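Jedex Board-and-Harness Sorting Set, data card

Version of 15 November 2025. Maintained by Periklis Vrettos, Altley.

What the set is for

The set was recorded to study one narrow question: does a two-arm policy trained on bin-to-tray moves learn more from the fixed view or from the wrist views when the parts are a mix of rigid and floppy? Boards are rigid, and their outline tells you most of what you need. Harnesses change shape every time they are touched. We wanted both on the same table, under the same lights, in the same episode.

Contents

300 teleoperated episodes. Of these, 200 are the training split, 93 are validation and 7 are held back for debugging. The debugging episodes are complete but have gaps in the left wrist stream, so leave them out of any score you report.

Each episode folder holds the fixed video, one video per wrist, joint positions for both arms, gripper width, and a one-line task string. Task strings were typed by the operator and have not been cleaned up. "Harness" and "cable" mean the same thing in them.

Setup

Two arms face each other across a white work surface with four yellow bins and a stainless steel tray in the middle. Parts start in a bin or in the tray depending on the task string. Bin positions were not measured between sessions and can be off by a finger's width. The seam in the surface was left uncovered.

Exposure is locked on the fixed camera and automatic on the wrists. The bins are glossy and the tray is close to a mirror, so expect glare in all streams. We tried matte liners in July and dropped them — the parts slid less than they do in production bins, and the policy got lazy about its grasps.

Method

Three policies were trained with the same network and the same number of steps: fixed view only, wrist views only, and all views. Each was run on the same set of starting layouts, and a trial passed if the part ended up in the place named in the task string with no operator stop.

The wrist-only policy did best on boards. The fixed-only policy did best on harnesses, mostly by picking the right end to go for. Using all views came second on both, which we did not expect. Our current guess is that the network leans on the wrist views late in the reach even when the harness is hidden behind the fingers.

Known problems

Time stamps on the wrist videos drift by up to 9 frames in the longest episodes. A correction script is in the tools folder.

Episode 107 has the wrong task string. It says board and should say harness.

Operators differ in how they release parts. Some open the gripper just above the surface, some touch down first. There is no label for this.

Views from the fixed camera and from a wrist

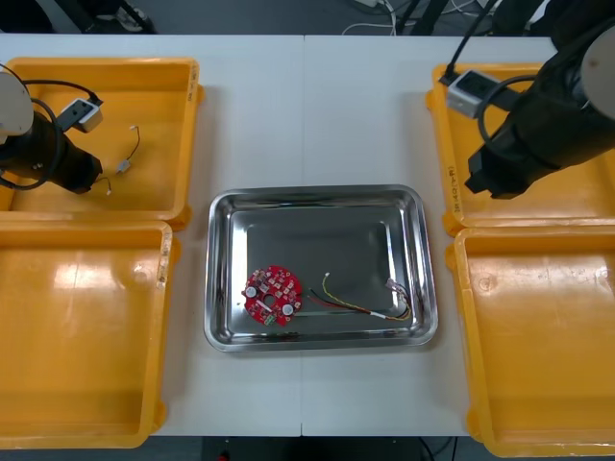
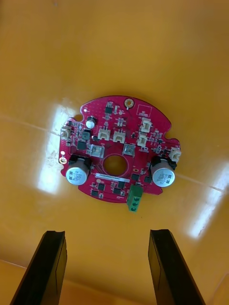
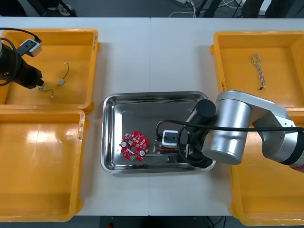 Comments on this version

Bongani Ndlovu writes that the second place for the all-views policy may come from the time stamp drift and have little to do with the fingers hiding the harness. He retrained at Brelbridge with the corrected wrist videos and saw the gap on harnesses shrink, though the fixed-only policy still came out ahead. He asks for the release style to be labeled in the next version, even if only for the validation split, and would like the raw time stamps kept next to the corrected ones.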